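Snack drawer day

So I finally did the snack drawer. I've been putting it off since January, when Mehwish came back from her trip with half a suitcase of cookies and I just shoved everything in on top of the crackers and closed it with my hip. You know that drawer. Everybody has that drawer!

The rule I gave myself was that everything comes out and only food goes back in. I found a birthday candle, a library card and 2 soy sauce packets stuck to each other (and to the liner, which took me almost 20 minutes to scrape off). Then I got distracted reading ingredients on the back of things, because that's how I clean.

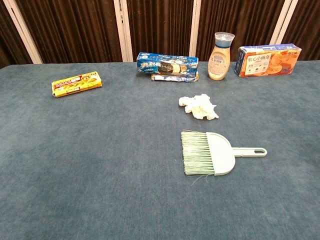

The cookies were always going to be the hard part, since they're the one thing in there my brother Mohsin and I fight over. He'll eat the last one and leave the wrapper standing up so it looks full. I kept the long blue pack that looks like Oreos, and the flat yellow box with the red Chinese lettering is going on the top shelf where he never looks. The little hand brush is for crumbs, and I'm hanging it inside the cabinet door from now on so I stop using my sleeve.

Next up is the spice rack. I already know there are two open jars of cumin in there and I'm pretty sure one of them moved in with us.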